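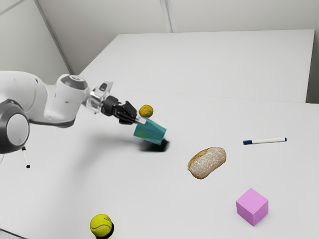 Week 9: Buying your first arm (and everything that isn't the arm)
Course handout, Automation for Small Organisations
17 May 2022

Hi all. A few of you asked for these notes before the planning assignment is due, so I've typed up what I said in the lecture plus the bits I skipped when we ran out of time. Read it with your own budget sheet open. If you missed the lecture, start with the section on tasks and come back to the money afterwards, it'll make more sense that way round.

What are you buying it for?

I know, I say this every week. But I've read a lot of equipment requests over the years and most of them start with a model number. Please start with a task instead, and write it so a stranger could set it up. "Pick and place" doesn't tell me anything. "Pick up a block from a flat white tabletop with other things lying near it, and put it down in a marked spot without touching the other things" tells me nearly everything I need to get going on a quote.

Then write your object list. In our practice setup we have a teal block, a marker pen, a loaf of bread, a tennis ball, a pink cube and a small orange-yellow citrus sort of fruit. It looks like the contents of somebody's backpack, but have a think about what each one does to your shopping list. The blocks have flat sides, so a plain gripper with two parallel fingers can get hold of them. The ball and the fruit are rounded and would like to roll off. The pen is skinny and lies nearly flush with the table, so your fingertips have to get right down there. And a real loaf squashes! If your list has squashy things on it, you want some way of limiting grip force, and you want to ask about that before you sign anything.

For the assignment I'd like to see, for every object: the widest side you'd need to grip, the weight, whether it rolls, and whether you mind if it gets marked. One line each is plenty.

Simulate before you spend

This is the cheapest line in the whole budget and the one people leave out. Build your table, your objects and your arm in a simulator and try the task there first. You'll find the silly problems early (the arm can't reach the far corner, the gripper body bumps the thing next to the thing you want, the elbow swings out over where the operator would be sitting). Moving a table in software takes a second. Moving a bolted one takes a Saturday.

A word of caution though. A rendered table is lovely and clean and evenly lit, and the walls are bare. Your room has a window, a bin, a power board and a person with a coffee. Friction in a simulator is whatever number you typed in. So use it to answer questions about reach, layout and clearance, and be a lot more careful about using it to answer questions about grip. I'd happily approve a purchase on simulated reach. I wouldn't approve one on a simulated grip on bread.

Budget for the hours too. Somebody has to measure the objects, build the models and learn the software, and that somebody has a job already. Put their time down as a cost even if no money changes hands.

The shopping list, in the order I'd fill it in

1. The arm. Reach, payload, repeatability, and what power it needs. Remember that payload includes the gripper, so take the weight of the gripper and the flange off the number in the brochure before you get excited.

2. The gripper. Often quoted separately. Ask what opening it has, what force range, and whether the fingers can be swapped. Spare fingertips are cheap when ordered with the gripper and strangely dear six months later.

3. The mounting. Plate, bolts, pedestal or bench. If your bench is two tables pushed together, as lots of them are, check that the join doesn't run through the middle of your work area. A small step at a seam is enough to stop a pen rolling or catch the corner of a block, and your heights will be out on one side.

4. The work surface. Glossy white is nice to look at and a pain for cameras, as you get reflections. Matte is easier. Have a sample sent out and put it under your own lights.

5. Cameras and lighting, if the job needs vision. Include the stands and cables. Everybody forgets the stands.

6. Safety gear. Risk assessment, emergency stop, any guarding or scanner, floor marking. Get this priced by someone who does it for a living.

7. Computer, network and software licences. Find out if the licence is yearly. Find out what stops working if you don't renew.

8. Freight, unpacking, installation, training.

9. Consumables and test objects. Yes, really, your tennis balls go on the budget. So does the bread, and if you're testing with real food you'll be replacing it every week.

10. Maintenance and a bit put by for the unexpected.

Worked case: Astwood

We'll use the Astwood packing room for the rest of the unit. Astwood is a small fulfilment place that puts mixed items into gift cartons. They want one arm on one bench, and they've got two quotes on the table, from Clirska and from Retamal.

The Clirska quote is the lower of the two on the front page. It covers the arm and a basic controller. Gripper, mounting plate, training and freight are all listed as options at the back, in smaller type. The Retamal quote is higher on the front page and includes the gripper, the plate and 2 days of training on site. Once you add Clirska's options back in, the difference shrinks to $3,000, and it's Clirska that ends up dearer.

I'm not telling you Retamal is the right answer! Clirska can deliver sooner, and the Astwood people already know the Clirska software from an earlier project. What I want is for you to lay both quotes out in the same ten rows as the list above, with the same things in each row, and put "not quoted" wherever there's a gap. A blank cell looks like a zero to whoever signs the form, and it almost never is one.

In your write-up, tell me which of the gaps you'd ring up about first. There's more than one sensible answer. I'd probably start with the gripper, because Astwood's items go from skinny to chunky and I couldn't work out from Clirska's option sheet how wide their fingers open.

Buy, lease or borrow

Quick version. Buying suits a steady job you expect to be doing for years. Leasing suits a job you're fairly sure of, when cash is tight this year. Borrowing or a trial suits a job you're still guessing at. Flirnton, the other site we've talked about, did a 3 month trial before committing, and the main thing they learned was that their table was too shallow. That's a cheap lesson on a trial and a miserable one after purchase.

If you lease, read the return conditions. Who pays freight back? What counts as damage? Can you drill the mounting plate? If you buy, ask how long spare parts will be available, and get it in writing.

Timing

Work backwards from the day you need it running. Leave room for quoting, approvals, delivery, installation, then commissioning, then the bit where it nearly works and people are grumpy. In January half the suppliers are shut or down to one person on the phones, so don't plan a delivery or a support call for then unless you've checked. I once had a crate sit at a depot for most of that month and I could do nothing except ring them and be polite.

Also think about what order things turn up in. The bench should be there before the arm. The power point should be there before the bench, if it's going on the wall behind it. The safety assessment should happen on paper before anything is bolted down, then again with the real thing in the room.

Acceptance testing

Put your acceptance test in the purchase order. Take your task description from page one, name the objects, say how many tries it gets and how many have to succeed, and say what counts as a success. "Block is gripped, lifted clear of the table, and placed inside the marked square, nothing else disturbed" is good. "Works as expected" is useless, as you and the supplier will each have your own expectations and yours won't be the ones that win.

Test with objects laid out the way they'll be in real life, close together and at odd angles. Have a couple sitting where the arm has to reach past one to get to another. Suppliers like to demo one item in the centre of an empty bench. Fair enough, so would I, but it won't tell you much about your Monday morning.

And agree who pays if it fails. Normally you hold back part of the final payment until the test is passed. Ask for this early, while they still want the order.

What to hand in

A one-page task description with your object list. The ten-row comparison of the Clirska and Retamal quotes. A timeline worked back from your start date. A half-page acceptance test. A paragraph on what you'd try in simulation first and what you'd leave for the real bench.

Spreadsheets are fine, handwriting is fine if I can read it. Please put units on everything, and say whether your prices include tax. Last year someone's arm had a payload of 5 and I never did find out 5 what.

For next week, bring a tape measure and the dimensions of one actual bench or table you could get access to. The kitchen table counts. We'll be marking out reach circles on the floor with masking tape, so wear something you don't mind kneeling in.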